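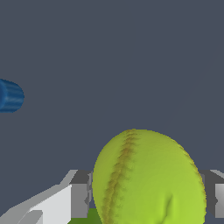
Slate gray with a blue accent, computer rendering.

Skirnaneo Flat Interior Wall Paint
By Donati
Home > Paint > Interior > Flat and Matte

In stock at Resindale. Ships next business day, except pails (see shipping).

Flat water-based paint for walls and ceilings. Bedrooms, hallways, offices, basements. Deep grays and blues are what most people buy it for. Very low sheen, so patched drywall shows less under a side lamp. Not for floors. Not for shower walls or anything that gets splashed every day, get the Kateo satin for that.

Updated May 15, 2020: new lid on the gallon size, same paint. Old lids still going out until we run thru them.

Details
Finish: flat
Base: water
Cleanup: soap and warm water
Dry to touch: 60 minutes
Second coat: after 6 hours
Coats: 2, over primer or a similar color
Wait before washing: two weeks
Sizes: quart, gallon, pail
Tools: brush, roller, airless sprayer

Drying times are for a normal heated room. Cold basement, give it overnight. Same goes for humid weather.

Colors
Grays, blues, a few off-whites. Screens lie about gray. Order the sample card first, it's real paint on card and not a print. Tape it up next to the trim and look at it again after dark. Grays with blue in them go a lot cooler under white LED bulbs.

Mixing cans: if the job takes more than one gallon, pour them together in a clean bucket and stir. Tinted in different batches = slight difference, and it will show in the middle of a wall. Put your previous batch number in the order notes if you're topping up. We'll try to match, can't always.

Prep
Wash greasy spots, rinse, let dry. Fill holes, sand, wipe off the dust. Bare drywall and new plaster need primer. Glossy old paint needs a scuff with fine sandpaper or this will peel. Going from dark to light, prime first. Going light to dark, ask for the gray-tinted primer, saves you a coat.

Putting it on
Stir, don't shake. Cut in one wall at a time and roll it while the edge is still wet. Medium nap roller for smooth walls. Do not go back over half-dry paint, deep colors will streak. Don't thin for brush or roller.

Touching up
Keep a jar of leftover. Dab it on with a small foam roller, feather out. A brush leaves a mark you can see from the door on the darker colors. Marks and scuffs: damp cloth, light pressure. Hard rubbing leaves shiny patches on any flat paint and this one is no diferent.

Shipping and returns
Quarts and gallons go by ground. Pails are pickup only at Resindale, bring someone to lift. No shipping of liquid paint to cold states from October until spring, it freezes in the truck and thats the end of it.
Untinted, unopened cans can come back within 90 days with the receipt. Tinted cans are final sale. Damaged in transit, send us a picture of the can and the box before you throw the box out.

Goes with
Kateo Satin Trim and Bath
Donati gray-tinted primer, gallon
Sample card, any color
Roller covers, medium nap

Sold by the can. Tray and roller not included.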